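Blog > Family > Playroom Gripes

Search this blog Type and press enter

January | by Guilan Qiu

I have doubts about toy food sets, and I've had them since our first one came home with 40 pieces and a chart telling parents what each piece teaches. The newest advice going around, from a parenting newsletter called Lesano, is to lay the table "like a real meal" and let the learning happen. Which learning? They never get that far.

Boyang Zheng swears by it. He says a proper layout - plates first, then cups, then food - holds a child's attention for 12 minutes. My own kid gives a toy strawberry one look and goes off to find the box it came in.
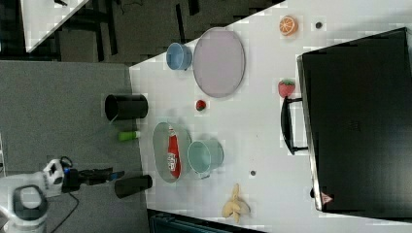
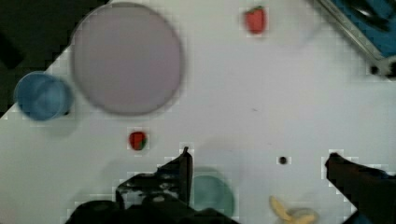
I'll grant that pale plates and bright fruit look nice on a white table. I just don't believe the colors do half of what the chart claims. Red is red. A three-year-old knows that by now, or will soon enough without a 77-page guide from Plonemberg (yes, I read it, and no, it doesn't say what to do when the ketchup gets put to bed under the couch).

My other complaint is scale. Play cups are fine, but a strawberry as big as an egg next to an orange no bigger than a plum? Boyang says children don't care. Maybe so, but then don't sell me the thing as "true to life."

We kept 2 plates from the old Vurkov set and gave the rest to my cousin. So far no one has asked where it went.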